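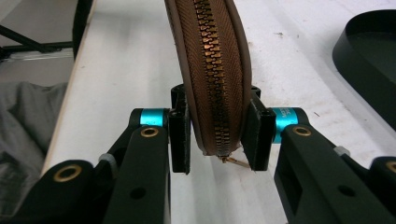

Features > Technology > At Home

The long wait for a machine that puts things away

May
By Manaia Grimshaw

Every few months somebody sends me a video of a robot folding a shirt. The shirt is nearly always a T-shirt, nearly always one colour, and it starts out flat. I have a chair in my bedroom with eleven garments on it, none of them flat, and I have yet to see the video that deals with the chair.

So when Divico, a small firm on an industrial estate outside Grilau, invited me to spend a Wednesday watching its machines tidy up, I said yes and took my own rucksack. I wanted to see what they made of a bag packed by a person in a hurry.

Divico's pitch is modest by the standards of the trade. It doesn't promise a butler. It wants to sell a pair of arms on a wheeled base that can clear a table, load a shelf and put small belongings where they live. Rami Darwish, who runs the workshop, talks about "the last ten minutes of the day", by which he means the shuffling about that happens in most homes before bed. Glasses, keys, chargers, pencil cases. He thinks people would pay to be rid of it. I think people would pay a certain amount, and I suspect it is a lot less than the thing costs to build. He wouldn't give me a price.

The morning was spent on pouches. A zipped pouch sounds like the easiest object in the house, and Darwish's colleague Samer Masri spent a good while explaining why it isn't. The sides give when you press them. The weight is wherever the contents have slid to. Squeeze too lightly and it slips out; squeeze too hard and you've crushed somebody's reading glasses. Then there is the zip, with its dangling pull, which can catch on the lip of a tray or the edge of a drawer.

A good part of the training is done by people, holding the same sort of two-fingered gripper the robot uses and going through the chore by hand while it records. Pick up, carry, put down, again. Divico has 3471 of these recordings and wants a great many more. Masri does a shift of them most days and says his own kitchen has never been so untidy.

Then the robot had a go. I'll be fair to it. Given a pouch standing where it expected a pouch to stand, it closed on the sides, lifted and set the thing down in a tray with real care. I watched it do this 30 times and it dropped two. A toddler would do worse. A toddler, on the other hand, would have been finished before lunch.

After that I emptied my rucksack on the table. There was a pause that Darwish described as "planning". The arm picked up my hairbrush, put it down, picked it up again and held it. It left the scarf alone entirely. It took 37 minutes to put away a heap that I could have swept back into the bag in one go, and Masri stepped in four times. Nothing got broken, I should say, and my sandwich survived.

Dirk Kuhlmann has heard all the promises before. He managed the packing floor at Harb, a mail-order stationer, when it bought two picking arms to fill orders. They were good at boxes. They were hopeless at anything in a soft bag, and the firm ended up moving staff over to put soft things into boxes so that the arms could lift them. "We'd hired people to help the robots," he told me. The arms were sold on to Cendar, a warehouse company with nothing but boxes, where he understands they are doing very well.

That seems to me the fair reading of where we are. Give a machine one shape, one table and good light, and it may well earn its keep on a shop floor. A home has none of those things for more than an hour at a time.

Hussam Sayegh, who put up some of Divico's early money, disagrees with me, cheerfully and at length. He points out that the same arm couldn't lift a pouch at all last year. He expects a trial in 500 homes and says the scarf problem is "a matter of data". Perhaps it is. I asked whether he'd have one in his own house and he said his wife had views about the stairs.

Darwish has asked me back in the autumn. I've said I'll bring the rucksack, and the clothes off the chair as well.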